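Reunião do grupo de manipulação – projeto Nuler
Abril, início às 14h10
Presentes: Haf Pugh, Miłosz Głowacki, Tane Lockyer, Hemi Dunstan
Ausente com justificação: Sotiris Stergiou

1. Ata anterior
Aprovada sem alterações.

2. Tarefa de arrumação de compras
Głowacki apresentou o estado da recolha. O conjunto tem agora 1.081 episódios teleoperados, todos revistos. A política foi treinada primeiro com 300 episódios e depois com 400, mantendo os mesmos hiperparâmetros. Com 400, diminuíram as falhas de preensão em peças redondas; nas compridas não se notou diferença. Dunstan lembrou que as frutas artificiais encostadas umas às outras no cesto verde continuam a ser o caso mais difícil para a câmara do punho. 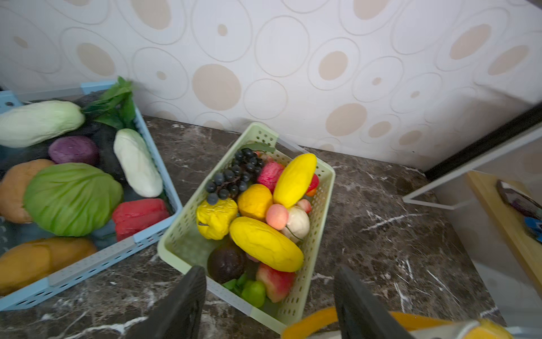
Pugh perguntou como se conta uma tentativa em que a pinça larga a peça e volta a agarrá-la.
Resposta de Głowacki: conta como sucesso se a peça acabar no saco dentro do tempo limite, mas fica assinalada à parte como repreensão.

Lockyer pediu que essa coluna apareça na tabela do relatório. Aceite.

3. Dois braços
Discutiu-se se o segundo braço deve segurar a borda do saco durante a colocação. Dunstan prefere manter as duas variantes no protocolo, com o mesmo número de ensaios para cada uma. Lockyer acha que o saco branco muda de forma a cada peça e que isso pesa mais no resultado do que a escolha do braço.
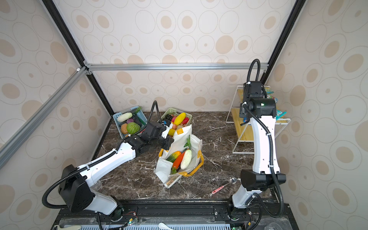
Ficou decidido ensaiar primeiro a variante com um só braço ativo e o outro parado. A comparação com o controlador Swai fica para depois, quando Stergiou enviar os registos.

4. Ações
Głowacki – acrescentar a coluna de repreensões.
Dunstan – redigir o protocolo das duas variantes.
Pugh – pedir a Stergiou os registos do Swai.

Reunião encerrada às 15h25.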